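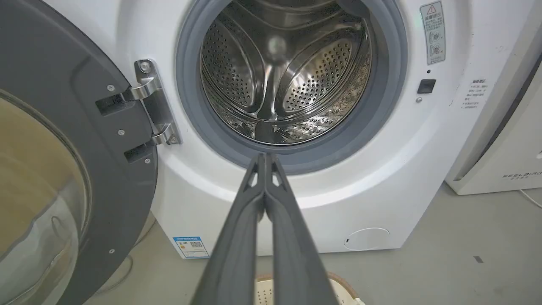

To: residents-notices list, Espinoza House
From: Gitau Obura, Domestic Services Office
Subject: Re: Laundry room: door seals, filters and the June changeover

Dear residents,

Thank you to everyone who replied to the notice of last week. Most of the replies raised the same matters as the message quoted at the foot of this one, so I am answering it to the whole list. Residents who wrote separately about their laundry cards will hear from the Burkport office directly.

1. Leaving the door open

The door of a front-loading machine should be left standing open after the last wash of the day. It should also be left open between washes if no one is waiting. The grey rubber gasket around the opening has a fold in it which holds water after every cycle, and with the door shut that water has nowhere to go. The smell reported on the second floor was traced to this fold and not to the drains.

Residents have asked whether an open door is a hazard in a narrow room. The door should be opened fully, so that it lies back towards the side of the machine. Please do not lean on it, hang wet clothing over it or rest a basket on it. The whole weight of the door is carried by the hinge at one side, and two doors were re-hung during the spring after the hinge screws had worked loose. If a door drops when it is opened, or has to be lifted to close, please stop using the machine and report it.

2. Wiping the gasket

We ask each resident to wipe the gasket with a dry cloth at the end of their booking. Pull the lip gently towards you and run the cloth round the inside of the fold, paying most attention to the lowest part. Hairgrips, coins and small socks collect there. Anything found should go in the tray on the windowsill.

Bleach must not be used on the rubber. Warm water with a little washing-up liquid is enough for ordinary marks. Black spotting which does not come away with this should be reported and will be treated by the office.

3. The drum

The raised paddles inside the drum lift the washing as it turns. Coins and metal buttons can mark both the paddles and the drum, and underwires have on occasion passed through the small holes and lodged behind them. Bras and other items with wires should be washed in a net bag with the zip closed. A rattling or scraping noise during the spin should be reported the same day.

Before loading, please turn the drum once by hand and look inside. A good number of the single socks handed in last term had been left behind in the drum by the previous user.

4. The filter

The round cover low on the right of the front panel is the filter access. Residents should not open it. It was opened in the middle of a cycle in May, and the water reached the corridor carpet. The filters are cleaned by this office every Thursday morning, and the laundry room is closed from 9 until 11 for that purpose. Bookings cannot be made for those hours.

If a machine stops with water in it, please switch it off at the wall, put the "Do not use" card on top and telephone the office. Do not attempt to force the door. The lock will not release while there is water in the drum, and a forced latch costs considerably more to put right than a blocked filter.

5. Labels

Several residents have observed that the warning label beside the door opening is printed in Chinese. A sheet giving the safety instructions in English has been ordered and will be fixed to the wall over the machines. The labels themselves are to be left in place. I mention this since one of the labels on another machine has been partly peeled away, and we may need the information on it when ordering parts.

6. Detergent

The trial of Melatine liquid will continue to the end of June. It is supplied in the wall dispenser, and one press is sufficient for a full load. Residents who prefer their own detergent may use it, but powder must go in the drawer and not directly on to the clothes. Undissolved powder has been found packed into the gasket fold on several mornings.

Fabric softener is not supplied. It is permitted in moderation.

7. Charges and the Drenero contract

The repair contract passes to Drenero at the end of the month. The charge for a wash will not change. The sum set aside for laundry repairs this year is £2,000, the greater part of which has been spent on doors, latches and carpet cleaning. Any balance will be put towards a second drying rack, for which there have been many requests.

A paper copy of this message will be placed in the laundry room folder. Replies should be sent to the office address and not to the whole list, please.

Yours faithfully,

Gitau Obura
Domestic Services Office
Espinoza House, Burkport

----- Earlier message -----

> To: Domestic Services Office
> Cc: residents-notices list
> From: Residents' Representatives, second floor
> Subject: Laundry room: door seals, filters and the June changeover
>
> Dear Mr Obura,
>
> We write on behalf of the second floor with some questions on
> your notice regarding the laundry room.
>
> The notice asks that washing machine doors be left open. An
> earlier sheet, still pinned up beside the sink, asks that they be
> kept closed at all times. Could you confirm which is correct and
> have the other removed?
>
> There has been a stale smell for 5 weeks, and clothes washed at
> low temperatures are coming out with it. We should be glad to
> know whether this is the machines or the drains, and whether
> residents may clean the rubber seals themselves.
>
> We would also ask who is responsible for the filters, whether
> instructions can be provided in English, and whether the price
> of a wash will rise when the contract changes hands.
>
> Lastly, powder detergent does not always dissolve. Some
> residents have been putting it straight into the drum. Is this
> acceptable?
>
> With thanks for your attention,
>
> Residents' Representatives, second floor

P.S. The older sheet beside the sink is withdrawn and has been taken down. Doors are to be left open, as set out at 1.

G. O.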